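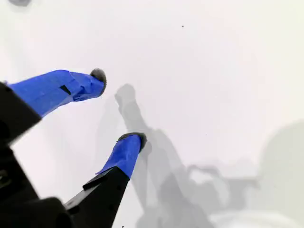

My hands, one winter later

2018-03-04

I wrote a short post last winter about the skin on my hands and said I would follow up when I knew more. I still get mail about it, so I am putting down what has happened since then. I am not a doctor or a nurse. I work in an office supply warehouse and I have had hand eczema on and off since I was a teenager. What works on my hands may do nothing for yours.

For anyone who didn't read the first one: every year when the furnace comes on, the backs of my fingers turn red and then the knuckles split. The splits are small but they hurt a lot, especially with lemon juice or hand sanitizer. On the sides of the fingers I get tiny itchy blisters that dry up and peel. It is worse on the right hand, and worst between the ring finger and the little finger, where soap gets trapped.

This past December was the worst it has been. I couldn't close my right hand all the way in the mornings. I had a bandage on three fingers at work and they kept coming off inside my gloves. I had been telling myself for years that it was just dry skin and that a better lotion would take care of it. I had a drawer full of better lotions.

Going to the clinic

I finally made an appointment at the Prirmont clinic and saw Gladys Minja, a nurse practitioner there. She looked at my hands under a lamp, looked at my feet too (to rule out a fungus that can show up in both places), and asked a long list of questions. How many times a day did I wash? What did I wash with? Did I wear a ring? Did I do the dishes bare-handed? What gloves did I wear at work, and did my hands sweat in them?

I didn't know how many times a day I washed my hands. She told me to go home and keep a tally on a piece of paper for a couple of days. The answer was more than I would have guessed, and most of it was habit. I was washing after opening the mail.

She said she thought it was mostly irritant eczema, meaning the skin was worn down by water and soap and not by an allergy to one particular thing. But she couldn't be sure from looking, so she sent me for a patch test. They tape small amounts of common substances to your back, you go home and don't shower your back, and then you come in again to have it read. It itches under the tape. My share of the bill after insurance was $244, which I was not happy about, and the only thing that came up was a weak reaction to one fragrance mix. Still, I was glad to have it settled. I went through the lotion drawer that night and most of what was in it had fragrance.

What I changed

Washing. I still wash before eating, before cooking, after the bathroom and when my hands are dirty. I stopped washing for no reason. The water is lukewarm now. I used to run it as hot as I could stand because the heat stopped the itching for a minute, and then it would come back worse.

Soap. I switched to Adon, a soap-free wash in a pump bottle. It has no scent and hardly any lather, so for the first week I kept thinking it hadn't done anything. I keep one by the kitchen sink and one in the bathroom, and I carry a little bottle of it to work. The pink soap at work is very harsh. A coworker uses it to get ink off the counter.
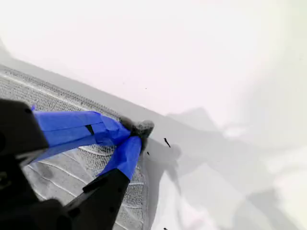
Drying. I had never given this any thought. I used to give my hands two wipes and walk off with them still damp, and then the damp skin would dry out in the air. Gladys told me to pat, not rub, and to get in between the fingers. I also take my ring off first. Water and soap sit under a ring and the skin there was always the first to go. I wear it on a chain at home now and put it on when we go out.

Ointment. She told me to stop buying lotion and buy ointment, the greasy kind that comes in a tub. Lotion in a pump is mostly water, and some of them stung when I put them on cracked skin. I use Kostar, the plain one in the 8 oz tub. The lid is hard to get off with greasy hands, so I leave it loose. It goes on within a couple of minutes of drying, while there is still a little moisture in the skin. At work I use a smaller amount and rub it into the backs of my hands only, because otherwise I leave fingerprints on all the packing slips.

Gloves. This was the biggest change and also the most trouble. For dishes I wear thin cotton gloves inside rubber gloves. The cotton soaks up the sweat. I bought a pack of the Mushi cotton ones and they are fine, although they shrink in the dryer, so get a size up. If the inside of the rubber glove gets wet, I take it off and stop. Wet skin inside a glove is worse than no glove at all. I also wear the cotton ones to bed over the ointment when my hands are bad. My husband says it is like sleeping next to a mime.

The prescription. I was given a steroid ointment for the flare and told to use it twice a day for two weeks and then taper off. I won't name it, since the right strength depends on the person and the spot. I was nervous about it. I had read things online about thinning skin and I asked her about that directly. She said the skin on the palms and fingers is thick, that a short course was reasonable for what I had, and that the mistake she sees more often is people quitting as soon as it feels better, so that it all comes back the next week. I had done exactly that with an older tube a few years ago. This time I finished it the way the label said.

How it went

The itching went down first, in a few days. The cracks took longer. The one on my right index knuckle kept opening whenever I made a fist, and I ended up putting a strip of tape across it at night so I wouldn't bend it in my sleep. By the end of the second week I could close my hand in the morning. By the end of the month the skin looked close to normal, a little shiny and a little pink.

Then I had a setback. My sister moved, and I helped her clean out her old kitchen with whatever was under the sink and no gloves, because I had left mine at home. My hands were red by that evening, and two days later I had blisters along the sides of both middle fingers. I called the clinic and they told me to go back on the ointment for a few days. It calmed down faster than it did the first time. I now keep a spare pair of gloves in the car.

Things that didn't do anything for me

Coconut oil. I know people love it. It felt nice and was gone in ten minutes.

Oatmeal soaks. They helped the itching while my hands were in the bowl. Then my hands were wet again, and I was trying to cut down on that.

Cutting out dairy. I tried it for a month on the advice of a forum thread that had 1,234 replies when I found it. I read far too many of them. My hands didn't change and I missed cheese. Some people in that thread said it had worked for them and I have no reason to doubt it.

Liquid bandage on the cracks. It burned badly and peeled off at the edges. I have heard of people using it with good results on small dry splits, but mine were too deep or too sore.

Humidifier. I am not sure about this one. I ran one in the bedroom for most of the winter and my lips were better. I can't say it did much for my hands. It does need to be cleaned a lot more often than I thought.

Around the house

I changed a few other small things once I started paying attention. I wear gloves to shampoo the dog. I use a peeler with a thick handle because gripping the thin one opened up the crack at the base of my thumb. I cut up citrus, onions and tomatoes with gloves on. I quit the scented wipes for the counters and went back to a cloth and plain water for most things, with a cleaner only when it needs one, and I wear gloves for that.

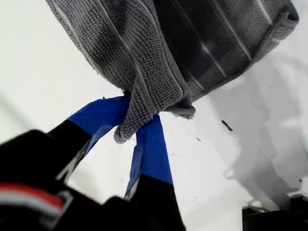 Gray microfiber towel with darker bands and thin pale lines.

One thing I found out by accident is that some microfiber catches on rough skin. If your fingertips are peeling you will know the feeling. It makes my teeth hurt. When my hands are bad I use old cotton T-shirts cut into squares for dusting and save the microfiber for when my skin has smoothed out. It doesn't harm anything as far as I know, I just can't stand it.

I also wash the cotton gloves by themselves now, with unscented detergent and no fabric softener. The ointment builds up in them. After a while they get stiff and I throw them out.

Questions I have gotten

A few people asked whether hand sanitizer is better or worse than washing. I asked about it at my follow-up. For me, on skin with no cracks, a plain alcohol gel with no fragrance dries me out less than soap and water does. On cracked skin it stings so much that I can't use it.

Someone asked if it is contagious. Eczema isn't. A cashier once set my change down on the counter so as not to touch my hand, and I have thought about it more than I should.

Someone else asked when to go in. I can only tell you that I waited too long. If your skin is oozing, has yellow crusts, or is hot and swollen, it may be infected and you should be seen soon. Even without that, if it is keeping you up at night or you can't do your job, I would make the appointment.

I have another follow-up in 9 weeks. I am down to ointment after every wash and gloves for wet work, and the steroid tube is in the cabinet. The right little finger is still rough on the inside. If she changes anything I will add it to the bottom of this post.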